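Gleaning season opens with a record haul in the Flollville valley

12 October 2017

We use cookies to keep this site running and to see which stories people read. By continuing you agree to our cookie policy. Accept | Settings

The apples came in early this year, the squash came in heavy, and the Hallby Gleaning Network has had its best September since it started. Crews picked 431 bushels of produce that would otherwise have stayed in the field, and every bit of it went to kitchens and pantries between Hallby and Flollville. What a month!

For anyone new to the idea, gleaning is about as old as farming. A grower finishes the paid harvest and there is still food out there: apples too small for the packing line, carrots with two legs, a late flush of beans that would cost more to pick than they would sell for. With the grower's permission, a crew comes through and gathers what is left. The farm gets a cleaner field and the food gets eaten.

The network works with six farms this season, two more than last year. The newest is Briritz Orchard, up on the ridge road, where the Gravensteins were done by Labor Day and the later apples are still hanging on. Briritz opened 12 rows to gleaners in the second half of September, and on the first Saturday the crew filled every crate on the truck before lunch and had to send back to town for more. Most of those apples were a little scabby on the outside and completely wonderful on the inside. The school kitchen in Flollville turned its share into applesauce, and there was enough for every classroom and a few jars for the front office.

Squash was the other big story. A warm, dry late summer gave the Villanueva Farm a crop of butternut and delicata that outran its market orders, and the family called the network before the first frost warning. Crews were out there three evenings in a row, working until it was too dark to tell the squash from the rocks. Winter squash is a dream crop for food pantries — it needs no refrigerator, it keeps for weeks on a shelf, and nearly everyone has a grandmother's recipe for it. The Hallby pantry has been sending each one home with a half-sheet of cooking directions in English and Spanish, and the delicata has been going especially fast now that word is out you can eat the skin.

The fall pickup point has also moved. Boxes are now handed out on Wednesday afternoons from the side door of the Hallby grange hall, where there is more room to line up and a ramp for carts and strollers. The old spot by the feed store was fine in June, but it got tight once the boxes grew.

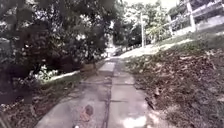

Paved walkway, looking straight ahead.

Pickup hours are 3 to 6 p.m., and you don't need to sign up or show anything. Bring a bag or a box if you have one. The network asks that families take what they will use that week and come back the next Wednesday for more, and so far there has been plenty to go around right up to closing time. Late in the day the selection leans toward turnips, but these are sweet little white turnips, and they are terrific roasted.

All this comes on top of a busy summer. Since the first lettuce in May, gleaners have put in 1,825 hours in the fields, counting everyone from the regulars who show up twice a week to the cross-country team that came out one hot morning in August and cleared the sweet corn at record speed. Growers say they notice the difference. Several have started planning for it, leaving the wide row ends unplowed so that crews have a place to park and sort, and one has planted an extra bed of collards with the pantry in mind.

The market vendors have joined in too. At the end of each Saturday market in Hallby, a cart goes down the line and collects whatever the stands don't want to haul home. It might be bunches of kale that have gone a little soft, or the last of the day's bread, or a flat of peppers. One week it was a mountain of dill, and pantry shoppers went home smelling like a pickle barrel. The cart now makes a second trip for flowers, which go to the senior apartments on the hill.

There is plenty still to pick. Carrots, beets and parsnips come on strong from here, and the parsnips only get better with a frost or two. Briritz expects its last apples to be ready within a couple of weeks. Cabbage is huge this year, and the Villanueva fields have a late planting that should hold well into the cold. If the weather stays kind, crews will be going out through the middle of November, with a final sweep of the root crops before the ground gets too hard to fork.

New gleaners are always welcome, and this is a lovely time to start. The mornings are cool, the bugs are gone, and the view from the ridge with the maples turning is worth the drive all by itself. Kids can come along with a grown-up and are very good at finding apples in tall grass. Wear closed shoes and long pants, bring water, and expect to get muddy. Gloves, clippers and crates are on the truck. Field days are posted on the board at the grange hall by Monday evening, along with directions and a note about parking, and if it rains hard the crew usually moves to the next dry day.

Backyard growers can pitch in as well. If you have a pear tree that has gotten away from you, or more kale than any household could face, leave a note in the box by the grange hall door with your street and what you've got. A couple of gleaners with a ladder can clear a good-sized tree in an hour or so. Last fall's backyard picking brought in quinces, hardy kiwis and one enormous crop of walnuts, all from people who had been stepping over them for years.

The season wraps up with a potluck soup supper at the grange hall in November, open to growers, gleaners, pantry families and anyone who likes soup. The pots will be full of things picked that same week. Bring a bowl and a spoon, and a loaf of bread to share if you bake — there is already talk of a squash pie table, and the oven has been reserved for the afternoon. The date will go up on the board as soon as the last field day is set.

Get local farm and food news in your inbox every week. Enter your email address to subscribe to our newsletter. You can unsubscribe at any time.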